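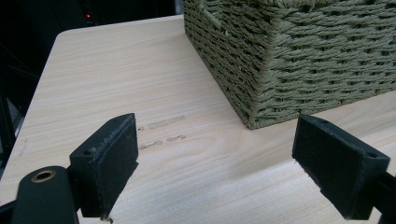

Section 3. Setting Up Your Woven Basket

Welcome to the part of the guide where your Toltwood basket finally gets to live somewhere. Baskets are forgiving things, and most folks have theirs in use before the kettle boils, but twisted paper rope does have its preferences, and a little care on the first day (and it really is only a little!) will keep the corners crisp for a good long while.

Before you begin

Pick a table or a clear stretch of floor where you can walk all the way around the basket. Have a soft, dry brush and a clean cotton cloth within reach.

CAUTION: Paper rope and water do not get along. Never soak, hose down or machine wash the basket, and wait until a freshly wiped table is completely dry before you set the basket on it.

Steps

1. Lift the basket out of its carton with both hands under the base. Please don't pull it up by the rim, however tempting that is when the carton is a snug fit.

2. Take out the tissue and the folded card inside. Keep the card if you plan to store the basket over the winter.

3. Stand the basket upright and let it rest for 6 hours in a room of ordinary warmth. Baskets that have traveled a long way often lean a bit to one side, and the rest lets the sides relax.

4. Run your hand slowly down each corner. The cords should turn sharply and make one neat ridge from top to bottom. If a corner feels flattened, pinch it gently between finger and thumb, working from the base up, and repeat the next day if it is being stubborn.

5. Check along the rim for loose strands. Tuck each one back behind the nearest upright stake with a blunt knitting needle or the handle of a teaspoon.

NOTE: Don't snip a loose strand, even a short one. It may be the end of a row, and the row will slowly work itself free.

6. Brush off any paper dust, going along the rows, then wipe the tabletop with your dry cloth. Small crumbs and grit trapped under the base can scratch a wood finish when the basket is slid.

7. Put the heaviest things in first and spread them out over the bottom. Magazines, napkins, yarn and table linens all do nicely. Anything damp should go somewhere else.

Choosing a spot

Keep the basket 17 inches or more from a radiator or stove. Strong afternoon sun will fade the greens sooner than the browns, so give a green basket a half turn every month or so if it sits by a window.

For lining sizes and the winter storage fold, see Section 4.

Toltwood Home Goods | Guide text: Kamlesh Pathak | Questions? Write to the Maltbridge workshop | All rights reserved | Back to top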